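Report of the Visit to the Flurner Works at Stisatham
Submitted to the Branch by Musa Sani, January 10, 2020

The branch delegation visited the Flurner electrical works at the invitation of the shop stewards. Its purpose was to learn how the members there have organized since the short strike of last August, and to report on conditions in the assembly and training departments.

We were received at the gate by Mahsa Ghaffari, convener of stewards. Management gave permission for the tour but asked that we not speak with members on the line during working time. This was respected.

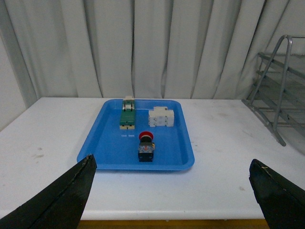
Organization in the plant

The stewards' body has 18 members, drawn from both shifts. Before the strike, each department dealt with its own grievances and often settled them on different terms. The stewards now meet jointly, and no department accepts a change in rates until the others have heard of it. Sister Ghaffari told us that this was resisted at first by the toolroom, whose members feared losing their separate bonus. That question is still open.

Grievances are entered in writing and a copy is given to the member. We were shown the form and recommend that the branch adopt it, with a line added for the date of reply.
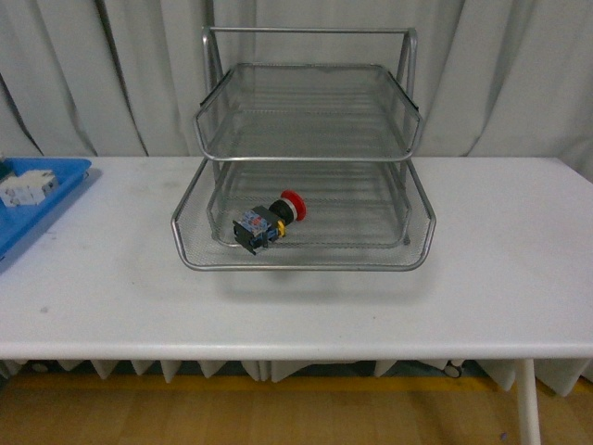 Two-tier mesh letter tray, Stisatham.

Hours and agency labor

The chief complaint concerns workers supplied by the Pinport agency. They do the same work at a lower rate and have no claim to sick pay. The stewards have opened membership to them, and dues are reduced for the first 3 months. Several older members spoke against this at the time. The delegation believes the stewards were right. A union that leaves the lowest paid outside its ranks will meet them again as a means of cutting its own wages. 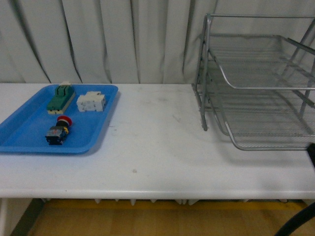 Matters for the branch

The delegation asks that a letter of thanks be sent to the Stisatham stewards, and that 2 of their number be invited to address our next open meeting. We also ask that the branch write to the members at Ghauri, where the same agency is now seeking a contract.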